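Chapter 8
Bins, Trays and Small Parts Storage

What this chapter covers

By the end of this chapter you should be able to choose a suitable container for small loose items, explain why the sides of a bin are shaped as they are, and judge when a worn bin needs attention. You will also work through a short case from a parts store.

8.1 Why the container matters

Most small goods spend far more time standing in a container than being handled. Screws, toy bricks, bottle caps and dried beans are all kept loose at some stage, and the box they are kept in affects how quickly they can be found, counted and taken out again. A poor choice of bin costs a few seconds at each pick. In a store that makes 2,000 picks in a shift, those seconds soon add up to hours.

Three features should be looked at first: the depth of the bin, the slope of its sides and the finish of its inner surface. Depth decides how far a hand or tool must reach. A deep bin holds more, but the items at the bottom lie under the weight of the rest. A shallow bin shows everything at a glance and takes up more shelf.

8.2 Straight sides and sloping sides

A bin with upright walls makes the best use of the space it stands in. Its weakness is the corner between wall and floor, where small items come to rest and are awkward to get hold of. Sloping the walls outwards opens up that corner and tends to guide loose items back towards the middle. The price is a smaller floor for the same width at the top. 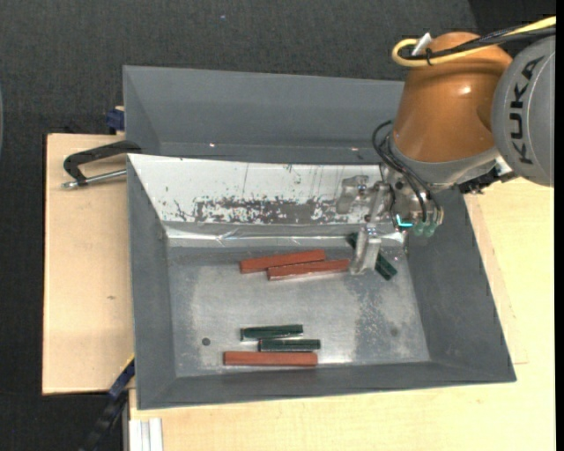
Figure 8.1 Small red and green blocks in a grey metal bin with sloping sides. Note the scraped surface of the white panel at the rear.

Bins of this type are often placed one behind another, so that items can be moved between them over a short distance. The shared edge should be kept low and free of burrs.

8.3 Surface and wear

Painted or coated panels are easy to wipe and make coloured items stand out. They also show their age. Wear usually begins with chips and fine scratches and goes on to flaking. Light scratches may be left alone. Flaking should be dealt with, as loose pieces can mix with the contents.

Case 8A: The Harkance parts store

Ngân Tạ took over the Harkance store in February and found 249 bins in use, many of them upright and too deep for what they held. She began with the 3 busiest shelves and moved their smallest items into sloping bins. The larger items stayed where they were. Read her shelf plan in Table 8.1 before going on to section 8.4, where the cost of the change is worked out.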